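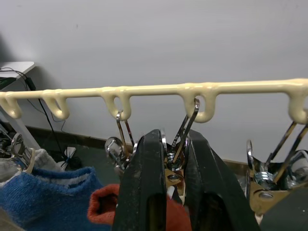
What should an operator do when the gripper will not release a clip?

Press pause, leave the arm where it stands, and record the gripper force reading before anything is touched. The emergency stop is reserved for cases where a person or the hanger is at risk.

Support ticket: Sock hanging cell, gripper release fault
Product: Hodar two-arm controller, Bite gripper module
Site: Sturholm
Reported by: Rekha Nautiyal
Assigned to: Yogesh Jaiswal
Priority: High
Status: Monitoring

Summary of fault

During the sock hanging routine, the right gripper intermittently fails to open after a clip has been fastened. The controller reports the step as complete and begins to withdraw the arm while the fingers are still closed. The hanger is then pulled sideways. In the most serious case a clip came away from its hook and landed beside the operator's station. There was no injury. The matter has been entered in the site safety register.

The fault occurred on 7 runs in August. The left gripper has not shown the same behaviour.
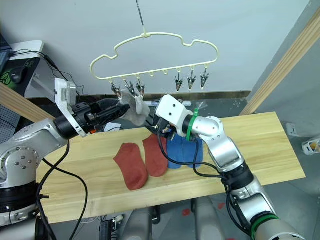
Left gripper with a grey-white sock raised toward the clips; red and blue socks on the board.

Entry 1 - Yogesh Jaiswal

Logs received from site. In every failed run the open command was sent and acknowledged, but the finger position did not change before the withdrawal began. The routine waits 800 milliseconds and then proceeds without checking position. This is a fault in the routine, whatever the cause of the slow opening.

The site is asked to keep all persons outside the marked area while the arms are powered, and to run at reduced speed until further notice.

Entry 2 - Rekha Nautiyal

Reduced speed has been set. Both grippers were inspected with power isolated. Cable connectors were reseated on both sides. Lint was found in the finger slide of the right unit and was removed. The fault returned the same afternoon - cleaning alone has not resolved it.

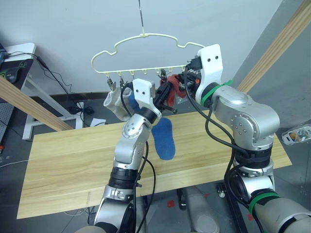

Sturholm, August

Ankit Chauhan attended site on behalf of support and observed the routine with the operator present. His findings are set out below.

1. The cable at the right wrist was tied too tightly. With the arm raised to the hanger, the cable was under strain and the signal to the gripper dropped out for short periods.
2. The release step did not confirm finger position, as noted in Entry 1.
3. The force limit on the right gripper had been set higher than on the left. No record of the change could be located.

The cable was re-routed with additional slack and the force limit was returned to the value used on the left. A revised routine was loaded. It holds the arm still until the fingers are confirmed open, and raises an alarm if they are not.

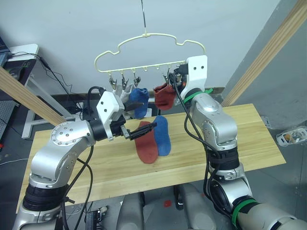

Right gripper at the right end of the hanger, beside the red sock.

Entry 4 - Vandana Singhal, Safety

The revised routine is accepted for supervised use only. The withdrawal interlock must not be bypassed for any reason, including demonstrations. Should the new alarm sound, operators are to pause the cell and add the time and the force reading to this ticket.

Outstanding actions

Umesh Thakur to check whether other cells using the Bite module have the same fixed wait in the release step.
Site to confirm cable slack at the start of each shift.
Support to close this ticket after 800 releases without an alarm.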